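Speaker notes - "What a student bin-picking project teaches, and what it doesn't"
Wednesday session, 15/04/2026, room B
Speaker: Karim Kettani

Slide 1. Title

Don't read the title out. Say who I am: I supervise the second-year project course at Mosier, I have done it for 4 years, and I came to it from industry. Say early that I am the grumpy one. Samah Tahiri gave the cheerful version of this talk in September and her slides are on the course page for anyone who wants them.

Slide 2. What the course promises

Quote the course flyer: "Students will build an autonomous picking system." Pause on "autonomous." Then ask the room how many have seen a student project that was autonomous on the day of the demo and also on the day after. Leave it a few seconds.

My claim for the next half hour is that the flyer is wrong and the course is still worth running, though for reasons the flyer never mentions.

Slide 3. The task

Household and garden things in a bin, picked one at a time and moved to a second bin. Teams get the arm, the gripper and the bins. They write the perception and the grasp planning. Everything else is given to them, and I want to be plain about how much "everything else" is. The motion stack, the calibration routine and the safety settings all come from staff. When a team says "our robot," a large share of what they are pointing at was set up before they enrolled.

Arlo Marchetti will object to this from the second row. Let him. His point is that nobody writes their own compiler either. Fair, but nobody puts "built a compiler" on a poster either.

Slide 4. The numbers the teams report

Team Ondard reported 43 successful picks in their final run. They were pleased and so was the department newsletter. Ask the room what question comes next. Wait for it.

Out of how many? The report didn't say. I asked for the log and got a spreadsheet in which failed attempts had been deleted as "sensor errors." I don't think anyone was cheating. They had watched the thing for weeks and had honestly come to believe that a miss was the camera's fault and a hit was theirs.

So now the rule is that the log is written by the controller and students can't edit it. Fatima Sani set that up in an afternoon. It has done more for the quality of the final reports than any lecture I have given.

Slide 5. Which objects

The objects matter more than the algorithm, and teams find this out late. Left to themselves they choose boxes. Boxes are lovely. Flat sides, sharp edges, they stay where you put them. A team can get to a very nice success rate on boxes and learn next to nothing. 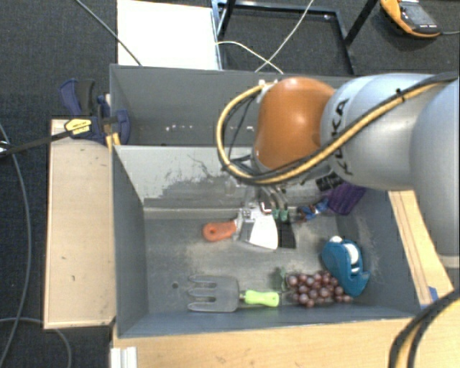 Bunched things are the ones I insist on now. With grapes the question of where the object ends is a real one, and so is the question of how hard you may squeeze. Long thin tools are on the list too. A garden fork lying flat leaves very little height to get hold of, and a scraper blade flat on the floor of a bin is worse. Two objects touching each other will be read as one by most of the methods the teams bring in from a tutorial. I have had a team argue with me that a tape dispenser up against its neighbor was "an unfair case." Tell them what I told that team: go and look in your own kitchen drawer.

If time is short, skip to slide 7.

Slide 6. Simulation

Team Isaksson trained on 2,000 simulated bins. Show the plot, then show the plot from the real bin. Don't explain, the second one speaks for itself.

Things missing from their simulator: scuffs and dust on the bin walls, shine on metal, anything crumpled. Jaanus Urbonaitė, who did most of the work, wrote the best paragraph of the whole year about this, and I have his permission to read it:

"We thought we were testing the grasp planner. For most of the term we were testing whether our pretend bin looked like our real bin, and we only checked that in the last two weeks."

I gave that paragraph a higher mark than the system. There were complaints.

Slide 7. Demo day

Say what I think about demos, but keep the temper down this time.

A demo is a single run in front of people who want it to work. The team picks the objects, the lighting, and the order. Visitors see an arm pick up an object and imagine the rest. I include myself. I have clapped at things I would have failed on paper.

What we do now: an instructor fills the bin while the team is out of the room. Team Astance went first under the new rule and it was a rough ten minutes for them. Their write-up afterward was excellent, in part because they had something to write about.

Slide 8. What I would keep

The hardware time. I am sceptical about nearly everything else, but hours next to a real arm are hard to replace. Students learn that cables get in the way of motions that looked fine on screen. They learn to keep a hand near the stop button.

I would also keep the size, 2 students to a team. Bigger teams produce one programmer and several people making slides.

Slide 9. What I would drop

The prize. The word "autonomous" in the flyer. The newsletter piece, or at least let me read it first.

Questions

Likely ones: cost (send them to Fatima), whether language models change any of this (say I haven't seen a log yet, and would like to), whether first-years could do it (no).

Leave the log file open on the laptop in case somebody asks to see the raw attempts.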